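Unit 3: Absorption and the hanging of drapes

These notes follow the lecture by Khadija El Sherbiny and assume the definitions given in Unit 2.

Sound striking a surface is partly reflected, partly absorbed and partly passed through. The absorption coefficient is the share of the incident energy that does not come back. It depends on frequency, so a single value quoted without a frequency band is of little use.

Fabric is a porous absorber. Air moves in and out between the fibres and loses energy to friction. This loss is greatest where the air moves fastest, and at a rigid wall the air hardly moves at all. For a plane wave at normal incidence the particle velocity reaches its first maximum a quarter of a wavelength from the wall. Cloth fixed flat against plaster therefore acts mainly on high frequencies.

Taking the speed of sound as 340 metres per second, a frequency of 1,360 Hz has a wavelength of 0.25 m, and the quarter-wave distance is 62.5 mm. Halving the frequency doubles the distance.

Fullness is the ratio of cloth width to track width. Cloth hung at double fullness forms deep folds, which vary the distance from the wall and spread the absorption over a wider band. Weight matters too, but a heavy cloth with a tight weave or a sealed backing may reflect more than a lighter open one. Colour has no acoustic effect - black is chosen for its low reflection of light.
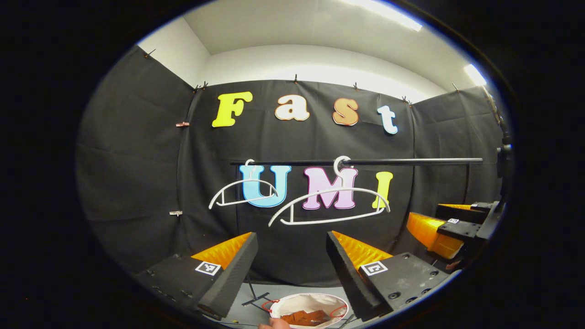

Does a drape reduce the noise coming from the next room?
Very little. Sound insulation depends largely on mass and airtightness, and cloth has little of either.

Exercise 16. Find the quarter-wave distance at 500 Hz, using the same speed of sound. Give the answer in millimetres.

Reading for Unit 4: Galli, sections on panel absorbers only.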